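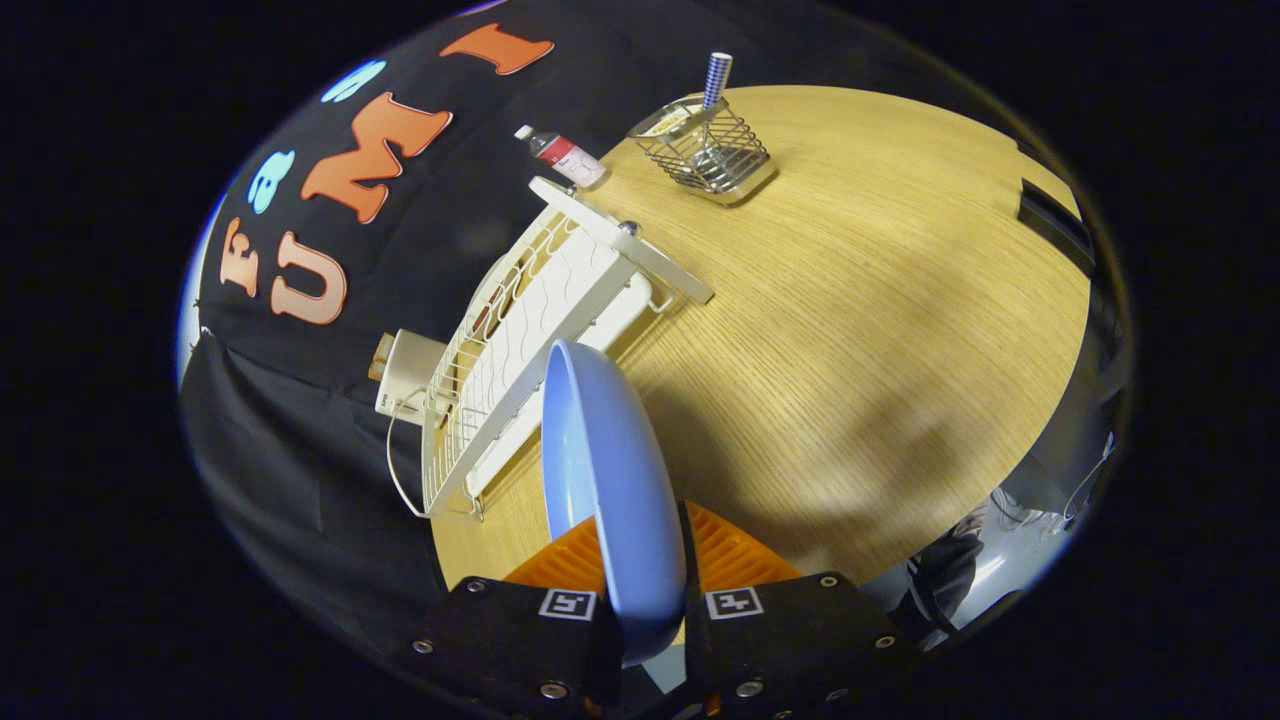

Latis Quarterly, Issue 13, page 2

Fences, hedges and a kettle: an afternoon with Hidayah Manurung

By Fikri Mandagi

I had meant to keep Hidayah Manurung for half an hour and I stayed until it was nearly dark, which says something about her and probably a good deal about me. She has been a solicitor at Khoo, over the old chemist's in Clurnach, for most of her working life, and if you have ever fallen out with the people next door over a strip of ground no wider than a doormat then there is a fair chance you have sat in the same sagging green chair that I did.

Boundaries are her trade. She did the usual mixture when she started, a bit of conveyancing and a bit of probate, and says she drifted into neighbour disputes by being the only person in the building who didn't groan when one came in.

"I liked them," she says. "I still like them. You get a map and a couple of old deeds and two households who both believe every word they're telling you. Nearly always they are telling you the truth as they know it. That was a surprise to me as a young woman, because I thought law was going to be full of liars."

I asked her what people get wrong most often, and she got up and fetched a title plan from the cabinet – one from a house she used to own herself, she was careful to say – and spread it over the desk. The red line, she told me, is where everybody goes astray.

"They come in with this and a ruler. They've measured the red line, and they've worked out that the fence is a foot and a half over. But most of these plans only show the general position of the boundary. The line on the paper can be thicker than the strip they're arguing about! I have to tell them that very gently, because by then they've usually said something over the fence that they can't easily take back."

So where is the boundary, if it isn't on the plan? She laughed at that for quite a while. It might be described in an old conveyance, she said, if the old conveyance can be found and if whoever drew it up had been in a careful mood. There might be a wall or a ditch that everyone treated as the edge for years and years. There might be photographs of somebody's christening with the hedge in the background, and she is very fond of those. One matter out on the Dorna road was more or less settled by a snap of a paddling pool.

"And then there's the famous left-hand rule," she said, before I could ask about it, "where you own the fence on your left. I don't know who started that one. There's no such rule. I've had people refuse to mend a fence for years on the strength of it, and other people pay for one that was never theirs."

She made more tea at this point, and we talked about my mother's garden for a bit, which I shall leave out.

What I really wanted to know about was money, as I suspect most readers will. Hidayah doesn't dodge it. She thinks clients should hear the worst at the first meeting, and she has a way of doing it that she learned from old Mr Khoo when he was still coming in. She writes down what she thinks the land is worth on one side of a sheet of paper, and on the other side what it might cost to go all the way to a hearing, with a surveyor's report and a barrister and the risk of paying the other side's costs as well. Then she turns the sheet round and goes to put the kettle on.

"I don't say anything. I leave them with it. Sometimes the land is worth up to 1,000 pounds, if you're being kind to it, and the other figure has got a lot more noughts. Some of them are cross with me when I come back. Most of them have gone rather quiet."

Do they drop it, then? Some do, she says, and some go off and find another solicitor, and she bears them no grudge. What she hopes for is the ones who ask if there is anything else they can try. There very often is. Two neighbours can sign a boundary agreement setting out where they both say the line runs, and have it noted on their titles so that whoever buys the houses later doesn't have to start all over again. It wants doing properly, she warned me, and it isn't the place for something copied off the internet, but it costs a fraction of the alternative.

If they can't be in the same room, she suggests mediation. She was doubtful about it herself at one time. "I thought it was biscuits and feelings," she said. Her mind was changed one December by a pair of brothers-in-law who had been writing to each other through solicitors for so long that the correspondence ran to 347 pages. (She had to number them for the bundle, which is how she knows.) A mediator sat them in separate rooms for a morning and carried messages up and down the corridor, and it came out that the quarrel had very little to do with the drive they were supposed to be sharing. One of them felt he hadn't been thanked for some help after a funeral.

"No judge can do anything about that. A judge can tell you where the line is. But they had their thank-you by lunchtime, and the drive took twenty minutes."

She is less cheerful about hedges, as it happens, and about people who take the saw out first and ring her afterwards. You may generally cut back branches that hang over your side, she says, but only as far as the boundary, and you should find out whether the tree is protected before you touch it. As for going round in the night to shift the posts, please don't. She has known it done twice and neither time did it help.

I asked what she'd say to someone reading this who is having a bad summer with the neighbours and hasn't yet picked up the phone to anyone. She thought about it with her hands round her mug.

"Go and knock, if it's safe to and you're still on speaking terms. Go on a decent day, and don't take the plan with you. Ask them what they think, and listen to it, even if it's rubbish. And then if you're selling, remember you'll have to tell the buyer about any dispute, so do think before you fire off that letter. People forget that, and then they're in here in tears the week before they're meant to exchange."

And if knocking doesn't work? "Then come up the stairs, and mind the third one. Bring the deeds, bring your holiday photographs, bring anything with a hedge in it."

Hidayah sees new clients at Khoo on weekday mornings by appointment. What she has said here is general and each case will have its own wrinkles, so do take advice on yours before doing anything with a spade.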